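Visit Report: Open Day at the Favent Manipulation Laboratory

The Plarau Institute opened its Favent laboratory to outside visitors on Friday. The group was received by Raluca Furtună, who leads the study of soft object handling, and spent the morning on one question: how a robot can learn to handle things that change shape when they are gripped.

Household sponges are the laboratory's main test object. People in work gloves handle them while a camera on a hand-held gripper tool records the motion from close range, and the recordings are used to train a control policy. 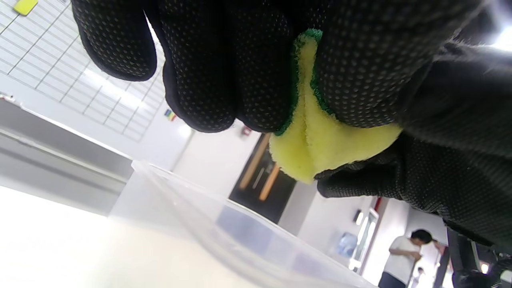 The current training set, named Roman, holds 2000 recordings. According to Ms. Furtună, an earlier policy trained on rigid objects closed its fingers too far on foam and lost track of the object once it folded. The revised method predicts the outline of the sponge a moment ahead and corrects the grip as the outline changes.

Visitors asked whether so many recordings were needed. The laboratory has repeated the training with 300, and the resulting policy handled flat sponges well but did poorly on folded ones.

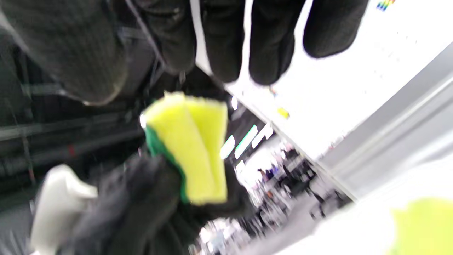 Report by Hiu-tung Yuen
Visits Office, Fivetham

The afternoon dealt with data quality. Nelu Dumitrescu explained that blurred recordings are kept in the training set, as a working robot will also receive blurred views. Each recording is labeled by 2 people working separately, and disagreements go to Aurelia Jitaru for a decision.

Grip labels mark which surfaces of the sponge the fingers touch. The scouring layer bends less easily than the foam, and the policy must take account of which side it is holding.

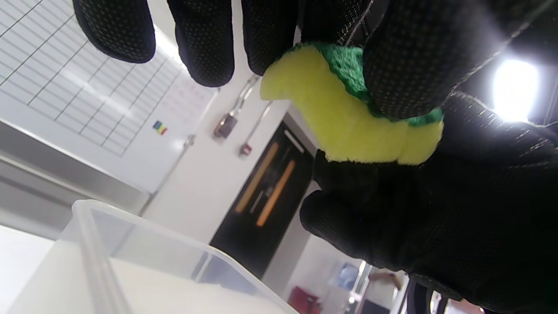
Points for Follow-up

Mr. Dumitrescu agreed to send the labeling guide in October. Fivetham has been invited to supply 6 further soft objects for testing, and Virgil Bucur will coordinate the selection.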